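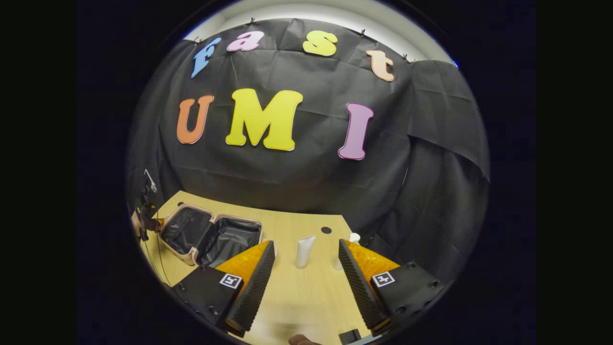
A clamshell suitcase is a hard-shell travel case that opens into two shallow halves joined along one side, with a liner in each. I've used one for years (mine is a Kotwood, bought in July for a trip to Huaranga) and I still think it's the easiest kind to pack on a table!

The two halves do different jobs. I put shoes and heavy things in the base, and shirts and small soft stuff in the lid, where a zipped divider or straps usually keep them from sliding out when you close up. Linings are mostly thin fabric, often dark, and they wrinkle even in a new case.

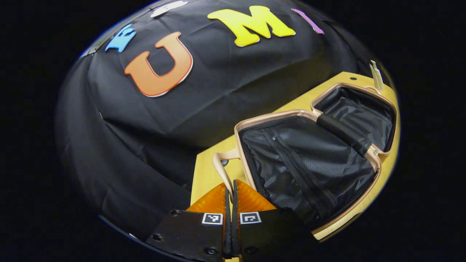
Open hard-shell suitcase with black lining, on a wooden tabletop.

Toiletries get their own rules. Squeeze tubes travel better than bottles, in my experience, and I bag each one with the cap taped. Anard sells a flat pouch that holds 3 of them, but a freezer bag works fine too.

The main drawback is space, because an open clamshell needs twice the room of a top-opening case. In small hotel rooms I end up using the bed.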